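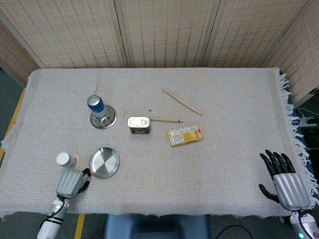

Reading time: 2 minutes

Ticket 129: Tondell depot, ticket machines not sending takings to head office

Status: closed
Raised by: Efa Griffiths, depot cash office
Opened: 6/25/22

Problem as reported
Takings for the Sayce road services are missing from the morning report. Drivers have signed off as normal and their printed waybills look right. The other routes are fine. I need the figures before I can close the week, and the operator return for the Jenia contract depends on them.

First reply
Please confirm whether the missing buses were parked in the main yard or the overflow yard. The machines only upload when they pick up the depot wireless signal.

Efa Griffiths
All in the main yard, next to buses that did upload. I asked the night shift to switch two of the machines off and on again. They reconnected but sent nothing.

Support
Logged in to the depot server. The two machines are connecting and then being refused. The error is "operator code not recognised". Every refused machine is carrying the new fare table that was loaded for the Tretitz extension. The older table uses the depot code. The new one has the group code, left over from when the routes were run by the parent company.

Tried:
- Restarted the upload service. No change.
- Cleared the queue on one machine after taking a copy. No change.
- Added the group code to the accepted list on the server. Upload went through.

Efa Griffiths
I can see takings now, but they are under the group heading and the depot total is still short. Finance will not accept them like that. Can they be moved?

Support
Moved. The limit is 2000 transactions in one batch, so it was done in 2 runs. Please check against the waybills before you post anything.

Efa Griffiths
Checked. One duty was out by a single day ticket, which the driver had cancelled. Everything else agrees.

Support
Corrected fare table sent to the depot. Machines will take it at next sign-on. The group code stays on the accepted list until October in case a spare bus comes back with the old file. Closing.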